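Ticket: Hand-held gripper, comparing ridged pads with flat pads, jaw width reading drifts
Status: Closed
Opened by: Usman Mohmand
Product: Tallden hand-held gripper, two-finger
Last updated: Friday, June 23, 2023

Original message

Hello all, and thank you in advance to whoever picks this up. I know you have a long queue and I do tend to go on a bit, so please bear with me.

We have been trying out two sets of finger pads on the Tallden, the ridged ones that Lustonik sent over in May and the flat ones from Tillatier, and I was hoping to have a fair comparison written up by now. The trouble is that the jaw width reading won't stay put. I close the fingers fully, set zero, do a run of picks on small household things, close them fully again, and the reading no longer comes back to zero. It creeps up a little with each run. After 67 picks with the ridged pads it was showing almost 2 mm with the fingers shut tight, and you can imagine what that does to a comparison where half the items are thinner than that!

What I have tried so far:

Restarted the logger and loaded the settings afresh. No change.
Swapped the USB lead for a new one. No change.
Went back to the previous firmware. No change, so I have put the current one back on.
Changed to the flat pads. The drift is still there but slower, and this is the bit that puzzles me.

I have attached the logs from both sets of pads. Do say if you need them in another format.

Reply from Kazmi support

Hello Usman, thanks for such a thorough message, it saves us a good deal of to and fro. Your logs look healthy electrically. The encoder counts are clean and there are no dropped samples, so I would leave the firmware alone for now. Two questions. Does the zero come back if you open and close the fingers a few times with nothing between them? And are you picking mostly from hard surfaces or soft ones?

Update from Usman

Good questions, both of them. I did 30 empty cycles this morning and the zero did not come back, it simply stayed where it was. So whatever moves seems to move under load and then stays moved.

As for surfaces, it is nearly all soft. Bedding, clothes, cushions, that sort of thing. We chose them on purpose, as the pads behave so differently once the thing you are picking can sink away from you. 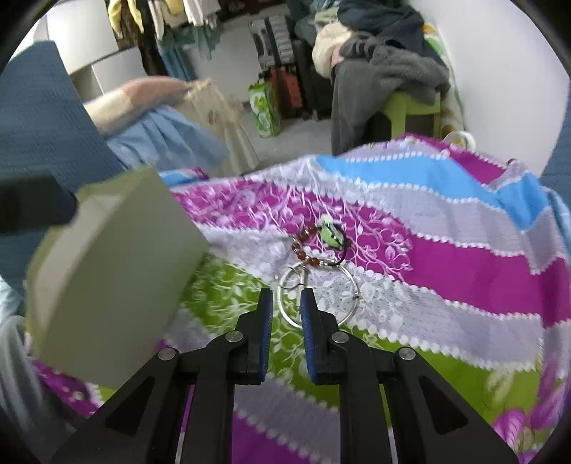 Small metal parts are the hardest going, I find. With something thin and flat on cloth I end up pressing down and squeezing at the same time, and with the ridged pads I squeeze a good bit harder than I do with the flat ones, because they give such a reassuring bite. Rings, keys and coins are all the same in that respect. Could that extra squeeze be what I am seeing in the numbers?

Reply from Kazmi support

I think you have very nearly solved it yourself. Please check the pivot screws on the linkage, particularly the two nearest the finger bases. If one has backed off, a hard squeeze will shift the link slightly and it won't settle back when you let go. Mark each head with a paint pen before you touch it, then you can see which one is wandering.

Update from Usman

Well, you were right, and I am a bit embarrassed not to have looked there first. The screw by the right finger base took a good quarter turn before it was snug, and the left one took a little less. I put a small dab of medium threadlock on each, left it overnight, set zero and went again. Over 1000 cycles on the bench with the ridged pads the zero has not moved by anything I can measure.

Reply from Kazmi support

Lovely news, thank you for coming back to us. I would repeat the flat pad runs too, as those were made with the loose screws. Happy for me to close this one?

Update from Usman

Yes please, do close it. The flat pads go back on after lunch and I will redo both sets from the beginning, this time checking zero at the start and end of every run. If the drift comes back I will open a new ticket and point to this one.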